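Getting the Floors Ready at Greralwood

Friday, April 23, 2021

It has been a long spring of sweeping, and I want to begin by thanking everyone who put up with the noise, the dust sheets and the rather strong smell of lemon soap in the Greralwood building over the past few weeks. The back rooms are very nearly finished. The sewing group has its cupboard again, the piano is standing on all of its legs, and the big table from the Tretov room has gone home to the Tretov room, where it fits.

For those who haven't been down the corridor lately, the main job was clearing. You will remember that after the rooms were closed up last year a good many things drifted into them and stayed -- folding chairs, two boxes of paper lanterns, an ironing board, the old notice rail, a rolled carpet that had been waiting a long while for somebody to want it. We took out nine carloads altogether. The lanterns were kept, of course. The carpet found a home in a garden shed on Palumbo Street, and I am told it looks very handsome there under the lawnmower.

Once the rooms were clear we could get at the floors, and that is what I really wanted to write about, as I have had several kind notes asking how we cleaned them and whether the same thing can be done in an ordinary house. It can, and it is not hard work if you take it a wall at a time. Sweep first, and sweep again the next morning when the fine dust has come down. Then go over the boards with a mop that has been wrung out until your wrists complain. Too much water is the enemy of any floor of this kind, and a bucket with just a small capful of soap in it will do a whole room. Change the water when it turns gray. We changed ours a great deal.

Scuffs from chair feet mostly came away with a dry tennis ball rubbed back and forth, a trick my mother used on her kitchen floor and one I was delighted to find still works. The stubborn ones got a little white vinegar on a cloth. Please do try it in a closet first, though, or behind a door, as some finishes go cloudy and you will be looking at that patch for years.

Corners are where I lost most of my afternoons, and I have come to have a real fondness for them. A broom goes past a corner without ever quite getting in, so you are better off on your knees with an old paintbrush and a damp rag, working out from the wall. Start at the door side and do the handle and its lock plate while you have the rag in your hand.

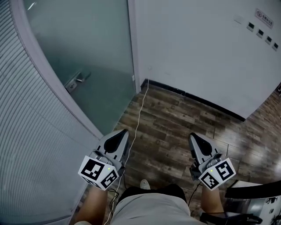

Brown planks are very forgiving once they are clean, and I say that as someone who voted for the gray. With all the knots and dark streaks in them, a crumb or a bit of leaf hardly shows, and against the white wall and that pale frosted door the color looks warm even on a dull day. A thin white cable like the one running out from the base of the wall is worth lifting every time you mop, as fluff loves to gather along it. I keep meaning to buy clips for ours at home and have been meaning to since August.

Glass doors need a word too. Frosted glass takes fingerprints worse than you might think, mostly at the height of the handle, and paper towels leave bits behind on it. An old cotton T-shirt, damp on one side and dry on the other, does the job nicely. Metal handles only want a wipe and a quick polish with the dry side.

As to money, we had $500 set aside for the rooms and spent less than that, chiefly on mops, felt pads and a new doormat from Asovon. The pads come 17 to a card, which is a very odd number when chairs have four feet apiece, so there are a few spares in the drawer under the coffee urn. Do help yourself if you have a chair at home that shrieks.

Rooms can be booked again through the usual sheet by the front door. If you are moving furniture for your group, please lift it and don't drag it (the big table takes 2 people, and they should be people who get along). Outdoor shoes are fine, but give them a good wipe on the new mat if it has been raining -- the path by the hedge is still mostly mud and will be until the gravel arrives.

The lanterns are in the hall closet, top shelf, left side. The ironing board is still looking for a home.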